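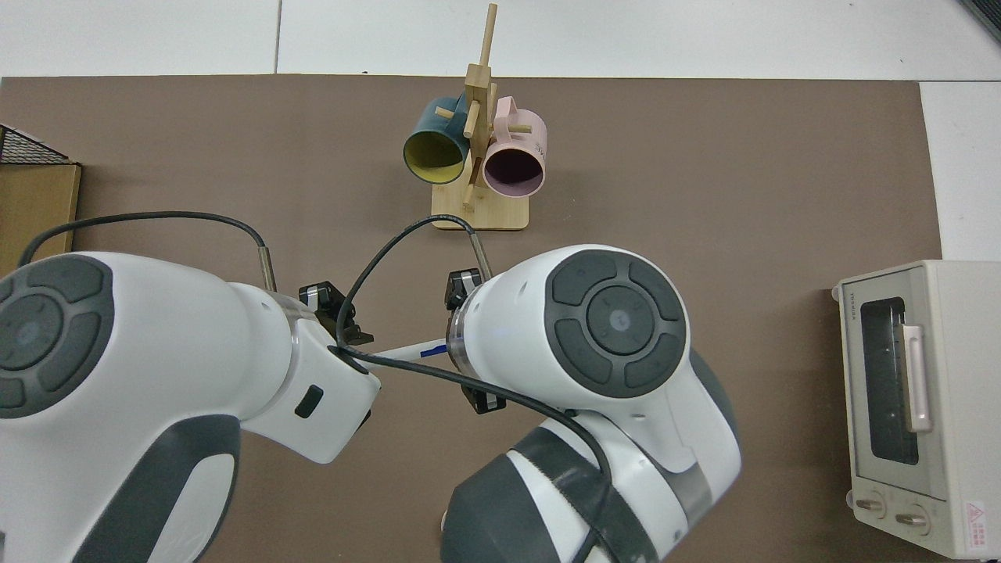
Two-arm station with mug tree, Flernen open day

Visitor groups at the two-arm demonstration
Asked 26 Aug 2023

Our school intends to bring 25 students to the Flernen open day in October. May the full group attend the pen handling demonstration together, or must it be divided?

Answer 1
The group must be divided. Kokusa admits 8 visitors to the table at a time, and teachers are included in that number. Please register each group separately.
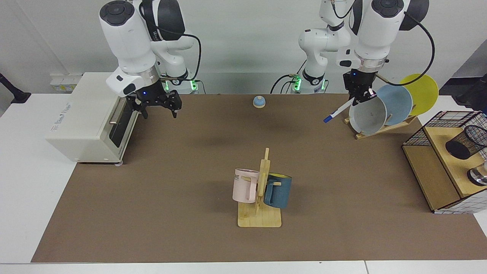

Sárközi: I would add that the last session fills early. We registered in the spring and were still placed on the waiting list.

Answer 2
Call the front desk.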